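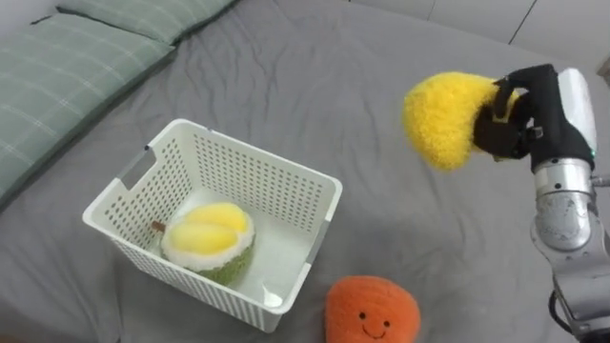
# Putting the Toys Away Is Mostly a Planning Problem

June 6, 2020

The job sounds small. A few plush fruits are on a bed, and the robot has to put them in a white plastic basket. Vendeven, a software company that writes control code for household robots, has been working on it since September, and most of that time has gone into deciding what the arm should do next.

The planner is called Drukia. It keeps a short list of the objects it believes are on the bed, with a position and a confidence score for each. Before every pick it throws out the old positions and looks again. Early versions trusted the first look, and that worked on a table. A mattress is different. Push down on one side and everything nearby shifts a little, including the basket.

Perception is handled by a separate program, Brandano. Its hardest task is finding the edge of a soft object. Long yellow fibers on a gray sheet do not give a clean outline, and a wrinkle with a shadow under it can look like the side of something solid. The team labeled 107 images of bare, creased bedding so the program could learn what to ignore.

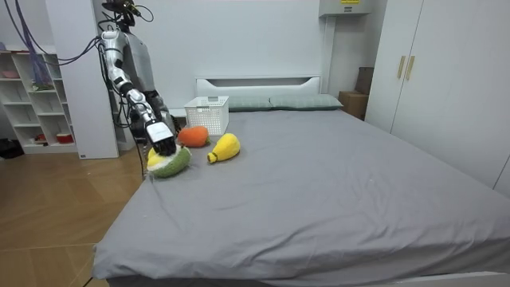 Grasping has its own rules. Plush gives way under the fingers, so the controller cannot close to a fixed width and call it done. It lowers the gripper until it meets resistance, closes in small steps, and checks the motor current 40 times a second. If the current rises too slowly, the fingers are probably holding fuzz, and the arm backs off and tries a new angle. It gets 2 retries before Drukia moves that toy to the end of the list.

The engineers spend much of the day in Grewal, the replay tool. It lines up the camera views with the joint readings and the planner's choices on one timeline. A developer can stop at any point, change a setting, and see what the planner would have picked instead. Before Grewal, tracing one missed grasp meant reading through three sets of logs with clocks that did not agree. The usual fix was to add a delay and hope.

Some of those delays are still in the code. One waits 30 milliseconds after the gripper opens over the basket. Taking it out makes the arm leave early and drag the toy back over the rim. The team plans to replace it with a proper release check in the next version.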